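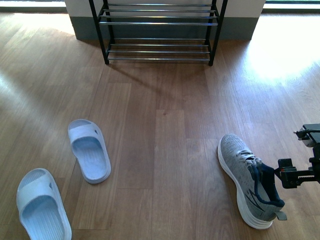 What is a bar, and how many syllables go in one?

A bar is one measure of four beats, and in most rap it matches one written line. Eight to sixteen syllables is the usual range, but the beats set the length and the syllable count follows from them.

## Week 6: Counting, Rhyme and Stress in a Rap Verse

Songwriting II. Bring this sheet to the workshop as well as the lecture. Last week's sheet on choruses is still needed for the assignment.

### 1. Beats before words

Tap four even beats. The snare normally lands on 2 and 4. When you write a line down, mark the syllable that falls on each beat with a slash in front of it. Take this line from Fiifi Nartey's practice verse "Skakivton":

> I /owe my brother /money and my /landlord owes me /heat

There are 14 syllables and four marks. The unmarked syllables fit between the beats, and they don't have to be spread evenly. Say it at a slow tempo first. If you have to rush one word to reach the next mark, move the mark or cut a word.

The "I" at the front comes before beat 1. This is a pickup. Pickups belong to the bar that follows, so don't count them against the bar before, even though you will hear them there.

### 2. Where the rhyme sits

End rhyme on beat 4 is the default. Listeners expect it, and after two bars they wait for it. Compare:

> I /owe my brother /money and my /landlord owes me /heat
> I /sleep inside a /jacket with the /blanket on my /feet

Both rhymes land on beat 4. The second bar also has an internal rhyme of a loose kind, *jacket* and *blanket*. The vowels match in the stressed syllable, the consonants mostly don't. We call this assonance, and in rap it does more of the work than perfect rhyme.

Kinds of rhyme you should be able to label:

- **Perfect:** heat / feet
- **Slant:** home / alone
- **Multisyllabic:** landlord / bandboard, or across words, "paid the rent" / "made a dent"
- **Chain:** the same vowel carried through three or more bars

In the workshop Baltazar Bautista will play his track "Emevari" twice. It holds one vowel sound for most of the second verse. On the first listen just follow the story. On the second, write down every word that carries the sound, including those in the middle of a line.

### 3. Stress

English words come with a stress already built in. *Money* is stressed on the first syllable, *alone* on the second. If your beat falls on the wrong syllable the word sounds bent. Rappers do this on purpose at times, and it can be a good joke or a good surprise. Used in every line it makes a verse hard to follow.

Check two-syllable words first. They cause most of the trouble in student verses. Words like *record* and *present* change stress depending on whether they are a noun or a verb.

### 4. Lists and confession

A lot of first-person verses are built from short admissions placed side by side: debts, bad jobs, an ex, a parent's advice. The lines don't need linking words. What holds them together is the voice and the rhyme. Problems seen in the April drafts:

1. Every line started with "I." Try starting with the object or the place.
2. The admissions were all the same size. Put a small one next to a large one.
3. General statements about "our generation" took up half the verse. One is enough, and it is stronger after a detail than before it.

"Ekeo," on the listening list, is a useful model for the second point. The speaker mentions a lost job and a lost bus pass in the same bar and gives them the same number of beats.

### 5. Tempo

Slow beats leave room for more syllables per bar. At a faster tempo the same line may need cutting by a third. Write for the tempo you plan to perform at, and don't change the track the night before.

### Assignment

Write a 16-bar verse in the first person. That gives you 64 beats to mark. Hand in:

- the typed verse with beat marks
- a second copy with rhymes underlined and labeled
- a note of up to 200 words on one line you rewrote, with both versions
- a rough recording, phone quality is fine

Due 14th June, by upload. The verse is worth 10 points and the marked copy the same. Late work loses 2 points a day.

### Listening

- "Emevari," verse 2
- "Ekeo," all
- "Demirtaş," first verse only, for pickups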